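Tidying a table is still the chore I use to judge whether any of this is ready for a house. Folding laundry gets the attention, but books are worse than they look. Library copies come in clear plastic jackets, and the glare off the film upsets depth estimates. Stack 2 of them at an angle and the gripper has to decide whether it is lifting one object or both.

I logged 400 attempts in April on the Kuno arm, with textured finger pads. It managed 189 clean lifts of the top book alone. Most of the rest were double picks or slips on the film. Zawadi Minja suggests pushing the top book sideways first and pinching the overhang, so that goes in next.

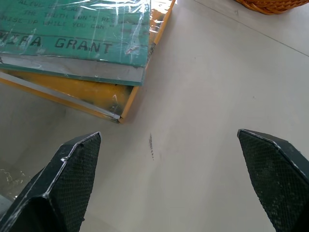
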